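Zwischenbericht an die Gradis-Stiftung
Projekt: Wiederbelebung der Textildruckwerkstatt Clirine
Stand: 13. Juli 2021

Sehr geehrte Damen und Herren,

im April haben Sie uns gebeten, den nächsten Bericht etwas kürzer zu halten als den vorigen und auf den Exkurs zur Geschichte des Krapprots zu verzichten. Beides haben wir versucht. Der Exkurs liegt auf Wunsch gesondert vor.
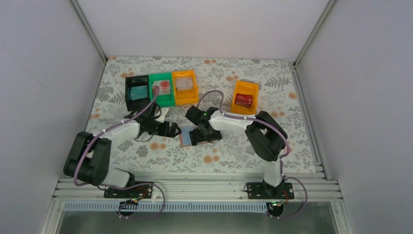
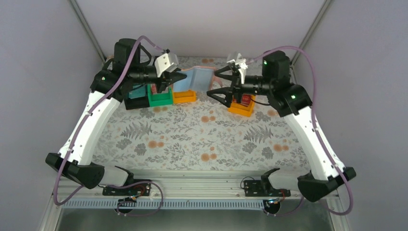 Seit dem letzten Bericht hat die Werkstatt vor allem gedruckt, was man von einer Druckwerkstatt erwarten darf, in unserem Fall aber eine Neuigkeit ist. Zur Verfügung stehen uns rund um die alte Kobzar-Sammlung 300 Holzmodel, von denen ein Teil jahrzehntelang als Türstopper, Buchstütze und in einem Fall als Käsebrett gedient hat. Bei der Auswahl der ersten Motive ging es um die Frage, womit man anfängt, wenn man noch nicht gut ist. Blumenmuster auf hellem Grund, wie bei der Unterlage mit den Blüten auf den beiden Aufnahmen, sind dafür dankbar: Zwischen Ranken und Blättern verschwindet ein kleiner Versatz im Rapport, den ein Streifenmuster jedem Besucher schon an der Tür verraten würde. Wir haben die Streifen deshalb auf das kommende Jahr verschoben und bitten, dies als fachliche Entscheidung zu werten.

Arbeitspaket 1: Sichtung der Model
Abgeschlossen. Von den 300 Modeln sind 200 druckfähig oder mit vertretbarem Aufwand wieder dahin zu bringen. Der Rest ist verzogen, gerissen oder vom Holzwurm um eigene Entwürfe ergänzt worden. 20 Stücke haben wir zur Restaurierung außer Haus gegeben. Die Werkstatt, die sie übernommen hat, arbeitet vorzüglich und beantwortet E-Mails grundsätzlich nicht. Wir gehen davon aus, dass es den Modeln gut geht.

Arbeitspaket 2: Farbküche
Hier liegen wir hinter dem Plan. Im Antrag stand, die Farbküche werde »nach Anschluss der Abluft« in Betrieb genommen. Die Abluft ist angeschlossen, allerdings an einen Schacht, der laut Bauplan nach draußen führt und laut Geruch ins Treppenhaus. Der Umbau ist beauftragt. Bis dahin rühren wir nur wasserbasierte Pigmentfarben an und haben die Eisenbeize auf Tage gelegt, an denen die Steuerberatung im zweiten Stock geschlossen hat. Das Verhältnis zu den Nachbarn ist höflich.

Arbeitspaket 3: Kurse
Angeboten wurden 6 Kurse, stattgefunden haben fünf. Der sechste, »Indigo für Fortgeschrittene«, scheiterte daran, dass es noch keine Fortgeschrittenen gibt. Die Anfängerkurse waren dagegen ausgebucht. Gedruckt wurden Geschirrtücher, Kissenhüllen und ein Vorhang, dessen Motiv auf der einen Hälfte nach oben und auf der anderen nach unten wächst. Die Teilnehmerin hat ihn trotzdem aufgehängt und möchte wiederkommen. In den Rückmeldebögen wurde mehrfach der Wunsch nach besserem Kaffee geäußert. Diese Position ist im Finanzplan nicht vorgesehen, wir erwähnen sie nur der Vollständigkeit halber.

Arbeitspaket 4: Musterdatenbank
Die Erfassung läuft über die Software Vokex, die uns im Antrag noch sehr eingeleuchtet hat. Knapp 200 Model sind inzwischen fotografiert und beschrieben. Das Pflichtfeld »Motiv« kennt die Werte Blume, Tier, Ornament und Sonstiges. Was man mit einem Pfau macht, der aus einer Distel wächst, musste in einer längeren Sitzung geklärt werden (Sonstiges). Die Exportfunktion liefert derzeit alle Umlaute als Fragezeichen, sodass unser Bestand an Bl?ten und Bl?ttern bedeutender wirkt, als er ist. Ein Update ist angekündigt.

Mittelverwendung
Die Ausgaben liegen im bewilligten Rahmen. Beim Baumwollgewebe haben wir weniger verbraucht als geplant, bei den Filzauflagen für die Drucktische mehr. Die erste Lieferung war zu weich: Der Model sank ein, der Druck bekam Ränder, und die Tische waren eine Weile sehr bequem. Eine Umwidmung zwischen den beiden Posten beantragen wir mit gesondertem Schreiben. Die Belege liegen geordnet vor, mit Ausnahme der Quittung für das Alaun, auf die Alaun gekommen ist.

Ausblick
Bis zum nächsten Bericht soll die Abluft tun, was ihr Name verspricht. Geplant sind außerdem eine zweite Kursreihe, die Rückkehr der ausgelagerten Model und eine kleine Schau im Flur, bei der Abdrucke neben den zugehörigen Hölzern hängen. Offen ist noch die Beleuchtung. Der Flur verfügt über einen Bewegungsmelder, der nach kurzer Zeit auf langsame Betrachter nicht mehr reagiert. Ein Angebot des Elektrikers reichen wir nach, sobald es eingegangen ist.

Für Rückfragen stehen wir gern zur Verfügung, am besten vormittags und telefonisch.

Mit freundlichen Grüßen
Textildruckwerkstatt Clirine
Projektleitung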